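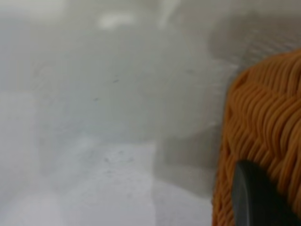 **Gripper fingers for soft woven goods – buy spares now or wait?**

Posted by Solange Andrade, January 2023

We pack braided and knitted items by hand and want one arm on the bench by August. The quote from Jarkus covers the arm, one gripper and a wrist camera. Spare fingers are extra, and so is the two-day setup visit. Our pieces are soft and the strands can snag. Would you put the money into spare fingers or into the visit?

**figueiredo_m**

Take the visit. We skipped it and spent over 30 hours sorting out grip force ourselves. Too much squeeze and the braid keeps a dent, too little and it slides out. Ask them to do the setup with your own goods, and send the softest ones.

For fingers I'd budget 3 sets for the first year. Smooth rounded tips are fine on cord. The ribbed ones pulled threads on ours, so check which type is in the quote before you sign. Also ask whether fingers from Hirasov fit the same mount – ours did with an adapter plate, and they were cheaper.

**Danimska shop**

depends on the arm

**pk_bench**

Agree on the visit. Leave room in the budget for a cable for the wrist camera too. Ours wore through at the bend and the replacement took 3 weeks to come.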